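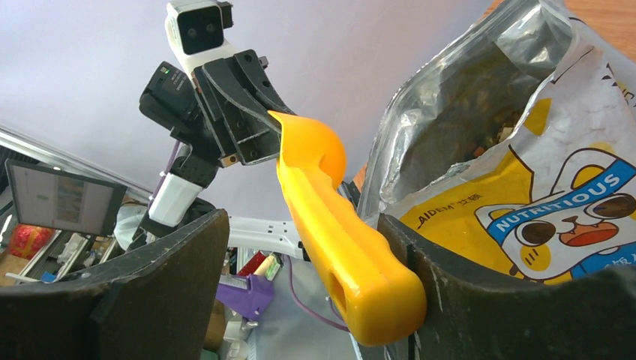
Filed under: Talks & Handouts / Pets at Home
Print this page | E-mail to a friend

Speaker notes — "The Bag Is Open, Now What"
Vasanthi Howlader, Totdale Library, August

Start with the scoop. Ask who owns one. Then ask who uses a coffee mug. (Wait. The mug people take a moment to own up.)

Keep the scoop dry and keep it out of the bag. A handle buried in kibble has to be dug for, by hand, at 6 a.m., with an audience.

Next slide. Two bowls, one cat — let them argue. 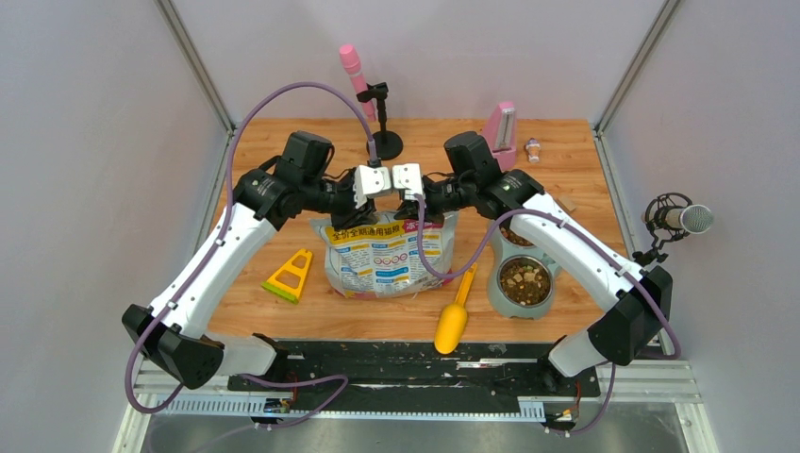

Cat food, scoop and bowls on one table.

Point out the bag is standing up. Mine never does. Rezaul Gunawardena swears by pouring into a bin; I say keep the bag, the feeding chart is printed on it. If he's in the room, give him 2 minutes and no more.

Closing the bag: press the air out from the bottom, fold the top over, clip. Pass the clips around. I brought 20 last time and went home with far fewer.

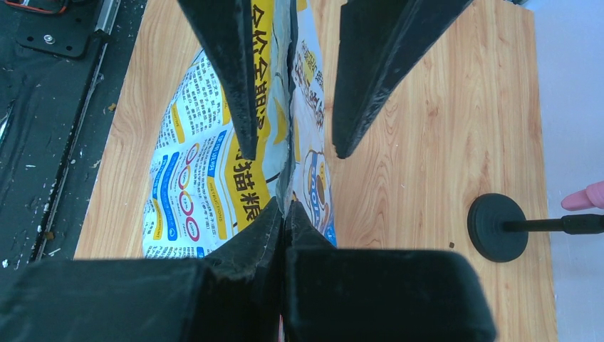 猫粮 — "cat food," for anyone who shops by the yellow label.

Questions. Someone will ask about raw diets. Refer them to their vet and look at the clock.

Comments (2) | Shares: 2,326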